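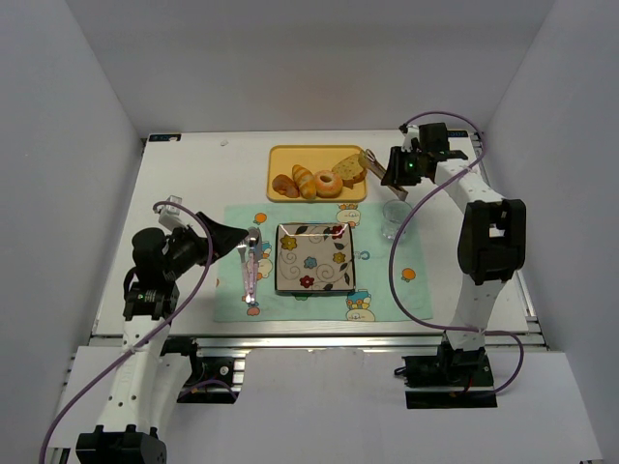

Speaker notes, Juscombe library, 22/04/2023
Talk: "Does the good china make it taste better?"
Revathi Hegde

SLIDE 1. Title

Thank Yamila Henríquez for the invitation. Mention the coffee is at the back and people can get up for it whenever they like.

Start with the claim as people usually hear it. Serve a meal on the right plate and it tastes sweeter, or saltier, or you eat less of it. It has been in magazines for years. I have repeated it at dinner myself. I stopped when I tried to find out who had checked.

SLIDE 2. What I'm not saying

I like nice plates. I own too many. If you enjoy your breakfast more off a plate with flowers painted on it, go ahead, you don't need a study. My quarrel is with people who turn that into a rule and then sell you a dinner set.

(Pause. Somebody always wants to say something about their grandmother's plates. Let them, but only one.)

SLIDE 3. The small plate story

Everyone knows this one. Smaller plate, smaller meal, and you don't notice. Ask for a show of hands: who has bought smaller plates because of it? Then: who still uses them?

My trouble with it is simple. At home you can go back for more. Most people I asked do. A trick that works only if you forget where the stove is doesn't seem like much of a trick.

SLIDE 4. The Herkville supper

Tell this slowly, it's the best part.

Mio Higuchi ran a supper at the community hall in Herkville last September. Same soup for everyone, two kinds of bowl, white and dark blue. People filled in a card saying how salty it was. She got 274 cards back over the whole run and was very excited. Blue bowl soup was "saltier."

Then she went over the seating plan. The blue bowls had gone to the tables by the kitchen, which were served first, when the soup was hottest. The white bowls were at the far end. So was it the color? The heat? The wait? She couldn't say, and to her credit she said so in the newsletter.

She ran it again with the bowls mixed up at every table. The gap shrank to almost nothing. Fewer people remember that one.

SLIDE 5. Where the money is

Read out the line from the Lockwood tableware catalog: "shaped to wake up flavor." Ask what that could possibly mean. I wrote to them twice. The second reply was a discount code.

Rocío Saavedra used to buy for a hotel in Tretcombe and replaced nearly 4000 pieces in one go on the strength of a sales talk like that. I asked if the guests noticed. She said the dishwashing crew did, the new plates were heavier.

SLIDE 6. What might be true

Be fair here, I rushed this last time.

Color contrast probably matters for people with poor eyesight. Pale fish on a pale plate is hard to see. That's about seeing your dinner, and I find it easy to believe.

Warm plates keep food warm. No argument.

Mood counts for something too. A table someone took trouble over feels different from a tray on your lap. But the company may be doing the work there, or the sitting down, and I haven't seen anybody separate those out in a way I'd trust.

SLIDE 7. Questions to ask

Next time you see one of these claims: How many people ate? Did they know what was being tested? Was the food the same temperature? Who paid? Did anyone try it twice?

If time is short, skip to the last one.

SLIDE 8. Discussion

Zulema Olivares has the microphone. She has already told me she disagrees about the small plates, so take her first. Finish by noon, the chess club needs the room.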